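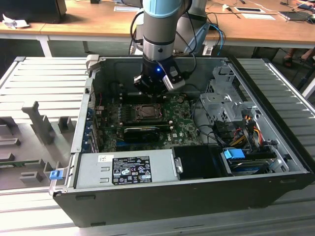 *The Dell tower on the slatted platform, side panel off, arm down near the top of the board.*

I've been rewriting our bench rules for taking old PCs apart with an arm, and I said I'd put them up once they had settled. They mostly have. The old version was a printed sheet that had grown to 54 lines over a couple of years, and people had stopped reading it. The new one has 13 and fits on one side of paper.

Some background first. We work on recovery of parts from office desktops at Biltton. The towers come in by the pallet from a reseller called Tikell, and they are all slightly different inside, even when the outside looks the same. The software that plans the moves is called Vahidi. It is good at finding big things like a power supply and less good at cables, which covers a lot of what follows.

## Before the arm moves

The tower goes on its side with the board facing up. The panel comes off by hand and stays with its case until the job is closed. We used to stack panels in a corner and then spent ages matching them up again.

The mains lead stays in another room. I don't mean unplugged and coiled up next to the job, I mean gone. After that there is a wait of 40 minutes for anything that has come straight off a power test. The supply itself is never opened on this bench, by a person or by the arm. It comes out whole or it stays in. The label on it, with its CE and UL marks and the small warning pictograms, tells you what it was approved as when it was built. It isn't permission to poke a metal finger through the vents.

If the CPU socket is empty, write it down and keep the gripper away from it. The contacts bend very easily, and a board with a bad socket is scrap to us. With the retention frame up, as on this Dell, there is also something sticking up for a cable to catch on. I'd like the frame closed and a cover fitted before any other work starts, and that has gone in as rule 4. It was a "should" on the old sheet. I've taken out every "should".

## While it moves

Speed inside the case is capped. The arm can go as fast as it likes above the case, within the cell limits, but once the fingers are below the rim it drops to the slow setting and stays there until they are out again. The rim height is measured for each tower and typed in. Two of us disagree about whether the camera could do this. I think it could, and I still want the number typed in.

Cables have their own rule. Any loose bundle near the path gets moved by hand first, with the arm stopped. Old drive and power wires spring back, and Vahidi will sometimes plan straight through one. The arm's own cables count too – they hang lower than you expect when it reaches for the far side of a case.

Feet and hands: closed shoes for anyone in the area, and no reaching in on a pause. A pause is not a stop. If you need to touch something, press stop, wait for the state to change on the screen, then reach.

## Afterwards

Each job gets a log entry with the tower number, what came out, what was left in and any contact that wasn't planned. The last one matters most to me. We went through 600 old entries in September and the unplanned contacts were written up in so many different ways that we couldn't compare them. There is now a fixed field for it, and "none" has to be typed in full.

Fadari, the site next door to ours, has asked for a copy, and they run a different arm, so I expect rule 7 (rim height) will need rewording for them. I'll post the full sheet when that's done.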